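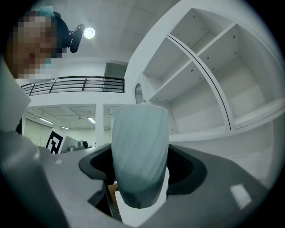 How to fill a wall of empty cubbies without regretting it

Workshop & Storage > Shelving > Adjustable units

There are two stages to owning a big white shelving unit with nothing in it. The first is admiration. The second starts when someone puts a roll of tape in one of the cubbies "for now", and by the end of the week you own a large, upright bin.

What follows is how to get from one to the other with a stop at Organised on the way. It applies to any unit with rows of small holes up the inside walls and shelves that sit on pins. Ours is a Grudley, bought second-hand from Ragnarsson's when they cleared the Fadivgate showroom, and it has been set up wrongly twice. I was in charge both times.

What you need

- A tape measure
- A pencil, and a rubber you trust
- A short spirit level (mine is 500 mm and fits inside most openings)
- Masking tape
- Shelf pins, more than you think
- A small lidded tub to keep the pins in
- A damp cloth and a dry one
- Paper

You don't need a label maker. You can have one later, if you behave.

Step 1. Get the things out before you touch the shelves

Most people start with the shelves. They space them evenly, stand back, feel pleased, and then discover that the one thing they needed to store is two fingers too tall.

Bring everything that is going to live in the unit to the same room and put it on the floor. Everything, including the box you have been walking round since spring. Sort it into heaps by size first and by purpose second. It feels backwards, and you will want to put all the paint things together, but a shelf has no opinion about paint. It only cares how tall the tins are.

Three heaps will do:

Low: anything you could slide under a door if you were determined. Paper, sandpaper, place mats, instruction leaflets for appliances that died years ago.

Middling: tins, jars, shoe boxes, most things with a handle.

Tall: files, bottles, the glue gun in its stand, and whatever your family gives each other at Christmas.

Anything that doesn't fit any heap probably shouldn't be in a cubby. Put it to one side and be firm with it.

Step 2. Measure the openings, all of them

Measure the width of each opening at the front and again at the back. Measure the height at both sides. Measure the depth once, as that at least tends to behave.

You will be tempted to measure one opening and assume the rest match. On our unit they match beautifully apart from the end column, which is narrower by the thickness of a pencil. I learned this with a stack of new boxes in my arms. I had bought 31 of them.

Write the sizes on masking tape and stick a piece inside each column. Writing them in a notebook is tidier, but the notebook will be on the other side of the room when you need it, under the box you have been walking round since spring.

Step 3. Draw it

A rough sketch is enough. Rule a grid, one square to each opening, and pencil the heaps into it. Some rules of thumb:

- Heavy things go low. It's easier on the shelf and easier on your head.
- Things used every day go between hip and eye.
- Things used once a year go at the top, where you can resent them from a distance.
- Tall things want a column to themselves, with fewer shelves. Mixing tall and low in one column leaves odd gaps, and odd gaps fill with batteries.
- Leave one cubby empty. I mean it. Something always turns up.

Show the drawing to whoever else uses the unit. Do this while it is still pencil. Jitendra Mathur, who shares the workroom with me, looked at my first plan and asked where his thread was going. I had given him a generous space at ankle height. We had a conversation about that.

Step 4. Clean out the holes

Wipe the insides down with the damp cloth, then the dry one. New units have dust in the pin holes, and old units have things I would rather not think about. Run a cocktail stick round any hole you mean to use. A pin that won't go fully home is a pin that will come out again at night, with a noise.

Don't be tempted to tap stiff pins in with a hammer. The board will put up with it for a while and then a ragged crater will appear, and from then on that hole is decorative.

Step 5. Put in the pins

Each shelf takes four pins, two each side. Ninety per cent of wonky shelves come from counting holes by eye, and I include my own in that.

Count from the bottom. Always from the bottom, on every side, every time. If you count one side from the bottom and the other from the top you will get a ramp. Once you have found the right hole, mark it with a small flag of masking tape before you go and look for the pin. Otherwise you'll come back and count again, and get a different answer.

Push all four pins in, then lay the level across the front pair and the back pair, resting it on the pins themselves if it reaches, or on the shelf once it's in. If the bubble is a long way off, you have miscounted. If it's only slightly off, check the floor. It's nearly always the floor.

I used 96 pins on ours, all Calteck metal ones with a little flat on top. The flat goes uppermost. The first time round I put a good number of them in on their sides, and the shelves rocked like café tables.

Step 6. Shelves in, from the bottom up

Tilt each shelf, pass it in at an angle, and lower it on to the pins. Work upwards so you aren't reaching under a shelf you have just fitted. Press down on each corner in turn. It shouldn't move. If one corner dips, take the shelf out and look at that pin before you do anything else - no amount of tin of beans will hold it steady.

If a shelf sticks, don't force it. Check that it belongs to that column. See Step 2, and the pencil.

Fix the unit to the wall at this point if it isn't already. Tall shelving should be fixed using the brackets that came with it, and proper fixings for the sort of wall you have. I know it looks solid. So did the last one.

Step 7. Load it, badly, on purpose

Put everything in roughly where the drawing says, with no labels and no nice boxes. Then live with it for a fortnight.

This is the step that gets skipped, mainly by people who have already bought the nice boxes. During the fortnight you'll find out that the scissors are in the wrong place, that no human being goes to the left-hand end for string, and that the shelf you set aside for "projects" has become somewhere to leave a mug. Note it down. Move the pins where you need to. That's the whole point of having all those holes, and yet most units are set once and never altered until the day they're sold.

Step 8. Boxes, if you must

Measure again before buying. Allow a finger's width each side and two above, or you will need to extract every box with a butter knife. Check whether the size printed on the box is the inside or the outside, and whether it includes the lid. Ours didn't.

Open-topped boxes get used. Lidded boxes get stacked on, and then what's inside them might as well be in another country. Keep lids for things that hate dust.

Label the front of the box, and also the edge of the shelf it lives on. With only the box labelled, people will know what's in it and still put it back anywhere.

Odd jobs and common complaints

The shelf bows in the middle. It's too wide for what you've put on it. Our widest spans 863 mm and I wouldn't keep paper on it again. Move the heavy things to a narrower column, or turn the shelf over and pretend.

A pin has gone missing. It's in the hoover. Keep the spares in the tub and tape the tub to the underside of the lowest shelf.

Everything slides to the back. Cut a strip of card the height of a thumb and stand it halfway in, or put the things you like at the front and accept that the back is where gifts go.

The holes look untidy. They do a bit, once you've noticed them. Little white caps are sold for this in bags of several hundred. I bought one, did a single cubby, and gave the rest to Jitendra, who has them in a jar. The jar is in the cubby we were keeping empty.

Page last checked 2018-10-04

Contact us | Text may be copied for home use | Back to top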